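The Pink Tray

I'll tell you straight away that I love other people's jewellery. Not the sort behind glass, with a little card and a guard. I mean the sort that gets tipped out on a table, tangled and warm-looking, so that you have to pull a thing free to see what it is. My aunt had plenty of it, and on the first morning of the clearing-out she let me do the lot!

She was moving from the tall house on the hill at Plutlow to a flat with one bedroom and a balcony, and all of it had to be gone through. My cousins got the kitchen and the shed. I got the table with the cartoon monsters on it, which had been mine to eat at when I was six, and a pink tray, and a biscuit tin so full that the lid had been tied on with string.

"Put what you like in the tray," my aunt said. "The rest can go to whoever wants it."

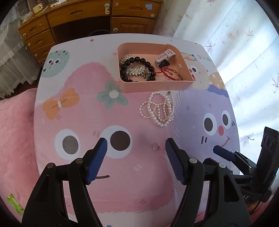

Reading time: 4 minutes

Well, what would you have done? I went for the black beads first. They were big and shiny, like blackcurrants, and they had a bit of red and gold among them that made me think of fairgrounds. I remembered them on her wrist, knocking against the steering wheel all the way to the sea. She used to drive with the windows down and sing the wrong words very loudly, and the beads kept time.

"Those came from Ploretti's," she called from the landing, though she couldn't possibly have seen what I was holding. "Best shop there ever was! He had a parrot."

"Did the parrot talk?"

"It swore."

I put the beads in the tray. Then the sparkly silver leaf, which she had worn to every wedding in the family and to one funeral, by mistake, having forgotten to take it off the night before. Then the red cord bracelet, so light I hardly felt it in my palm. I had made her one like it at school, badly, and I spent a good while trying to work out whether it was the same one. The knots were much too neat. I asked her.

"Yours fell apart in the bath," she said. "I cried! So I went and bought the nearest thing I could find, and I never told you."

I had to sit and look out of the window for a bit after that.

The pearls were the real business, of course. They wouldn't stay in anything. I'd get one end settled and the other would go pouring over the side, and in the end I let them lie where they wanted, down on the pink monster's fur. My aunt came and stood by me with a pillowcase over her arm.

"Sixty years I've been told those are real," she said, "and sixty years I've never asked anybody who'd know."

"We could ask. There's Wiegand's, down by the bridge."

"We could," she said, delighted, and went off to fold more pillowcases.

I knew what she meant. As long as we didn't ask, they were worth a fortune.
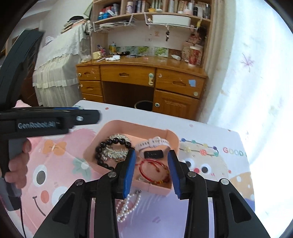
PLUTLOW, June

By the afternoon the whole house was open, every drawer and every cupboard, and the swifts were screaming over the roof. I'd forgotten how good that house was in summer. The light comes up the hill and goes right through it, front to back, and even the dust looks like something you'd want to keep.

There was the white watch to settle. It was the only new thing in the collection, a present from my cousins, who wanted her to walk more. She had worn it for 79 days (it had told her so, and she'd been so pleased that she wrote the number on the calendar) and then she took it off, because it kept telling her to stand up when she was already standing.

"But I did like being congratulated," she said. "Put it in."

So in it went, beside the beads, the old thing and the new thing together, and I thought they looked splendid.

Then she sat down across from me, for the first time all day, and pulled the pearls towards her with one finger. She didn't put them on. She let them run back down on to the cloth, and I listened to the small clicking sound they made, which I would know anywhere.

"You have them," she said. "I've only the one neck, and I'm taking it to a flat with no stairs to come down."

I said she could come down in the lift.

She laughed so much that my cousins came in from the shed to see what they were missing.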